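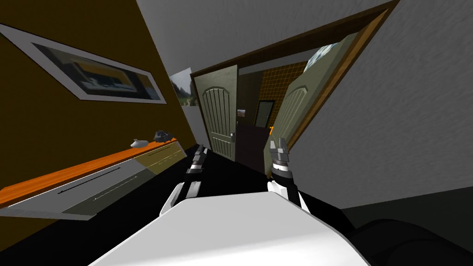 Your Sourdough Starter Questions, Answered

I get a lot of mail about starters (keep it coming, I love it!), so I've put the ones I hear most in one place.

How often do I have to feed mine?
If it lives on the counter, once a day. In the fridge, once a week is plenty, and I've let mine go up to 6 weeks and still brought it back with a few feedings.

What flour do you use?
Plain all-purpose most days, with a spoonful of rye when it seems sluggish. I buy mine from Gidgate, but the supermarket stuff works too.

There's gray liquid on top. Is it dead?
Nope, just hungry! Pour it off or stir it in, then feed as usual. Pink or orange streaks are another story, so throw that one out and start over.
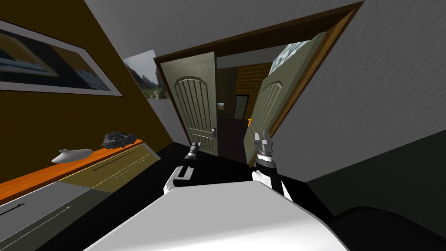
Open double doors, with a poster of rocky mountains on the wall beside them.

Can I use the discard?
Please do. Sheena Morrison sent me her scallion pancake recipe in June and I've made it every Tuesday since. You'll need two cups of discard, four scallions and a hot pan.

Can I freeze it?
Yes, or dry it. Spread it thin on parchment, leave it until it snaps, then crumble it into a jar.

Do you ship starter?
Only dried, and only in the US for now.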